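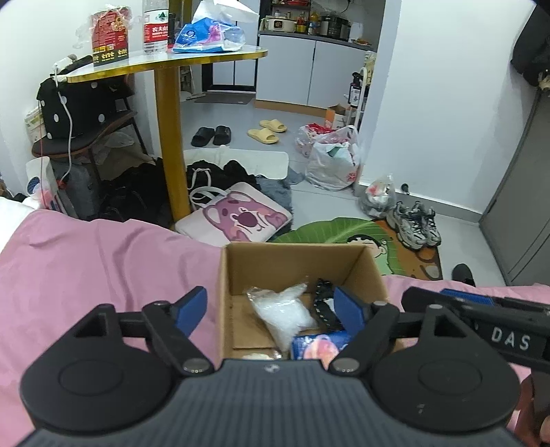

How to Pack a Box of Bedroom Odds and Ends

Most bedrooms collect a layer of small things that don't belong anywhere in particular. Packs of tissues, soft toys, half-used bags of cotton, snacks, chargers and spare wrapping all end up on the bed or the nightstand. When you move, or when you just want the bed back, these are the things that take the longest to put away. This guide covers how to pack them into one cardboard box so that nothing gets crushed and you can find it again later.

Allow one evening for a single room. You don't need special supplies.

What you need

One medium cardboard box with its flaps intact
Packing tape and scissors
A marker
A few clear plastic bags
A trash bag
A piece of spare cardboard, if you have one

Choosing the box

A used shipping box is fine for light items. Check the bottom seam before you put anything in. If the old tape is lifting, press it down and run two new strips along the seam, then one across the middle. Boxes that have been stored in a garage or basement can go soft at the corners, and a soft corner will give way when the box is stacked.

I use Ballen medium boxes when I have to buy them. The Steller ones are a bit cheaper but the flaps are shorter, and they don't always meet in the middle. Either will do for a box like this one, as nothing in it weighs much.

Step 1. Put the box on the bed

Work on the bed if you can. It saves your back and gives you a wide, soft place to lay things out. Pull the sheet or cover more or less flat first, because small items disappear into the folds. If the box is dusty underneath, wipe it or put a towel down.

Step 2. Empty the surfaces

Bring everything loose to the bed. Check the windowsill, the nightstand, the side table and the floor next to the bed. Open drinks and open food don't go in the box. Leave them on the table and deal with them separately. Sealed snacks can be packed, but I prefer to keep them in a kitchen box where somebody will see them.

Throw away empty wrappers as you go. A wrapper left on the table tends to get swept into the box with everything else.

Step 3. Sort into groups
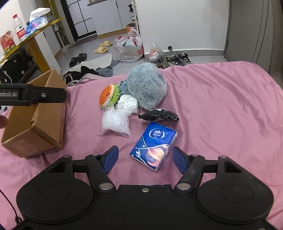 Sorting goes faster if you group by how an item packs and forget about what it is for. There are only a few groups to deal with: flat and firm, soft and squashy, and anything that is already in a bag. Spread the groups out a little so you can see each one. The blue Vinda tissues are flat and firm, so a pack like that can go in low or stand against a side. The plush toys are the soft group, and the big fluffy gray-blue one should wait until last, when you know how much room is left. The clear bag with the white stuffing is already contained and can be moved as it is.

Pick up any loose tissues and crumpled plastic at this point. Used ones go in the trash bag. Clean plastic can be kept for Step 5.

Step 4. Line the bottom

Lay a flat piece of cardboard on the floor of the box if you have one. It covers the seam and keeps small things from working their way into the gap between the flaps. Cut it slightly smaller than the box so it lies flat. If you have no spare cardboard, a folded pillowcase does the same job.

Step 5. Pack the firm things first

Put the flat, firm packages in along the sides. Keep printed labels facing up so you can tell what they are without digging. Tissues should stay in their wrapping. If a pack has been opened, close the flap and put the whole pack in a clear bag, or the top sheets will pick up lint.

Bagged items go in the center. Squeeze out the extra air before you twist the top closed – a bag full of air takes up as much room as a toy. Don't tie a knot you'll have to cut open later.

Step 6. Add the soft things

Soft toys fill the gaps. Use the small ones to stop packages from sliding, and lay the large ones on top. Long-pile plush should not be pressed down hard for months at a time. For a week or two it makes no difference, and a shake and a light brushing will bring it back.

If the biggest toy won't fit with the flaps closed, leave it out and give it a bag of its own. Forcing it will bow the sides of the box.

Step 7. Close and label

Fold the short flaps in first, then the long ones. Run one strip of tape down the middle and press it flat with your hand. Write on two sides and the top. "Bedroom, soft things" is enough. I add the date as well, so my last one says 18th September.

Storing the box

Keep it off a bare floor if the room is at all damp. A shelf or the top of a wardrobe is good. It can sit on top of heavier boxes but never under them. If it will be stored past December, open it once and check for any musty smell, especially around the toys.

Common problems

The flaps won't stay down. The box is too full. Take out one soft item and try again.

Things rattle. Add clean crumpled plastic or a small towel at the corners.

The tape won't stick. The cardboard is dusty. Wipe it with a dry cloth and use a fresh strip. Sundia tape holds better on recycled board than the thin clear kind.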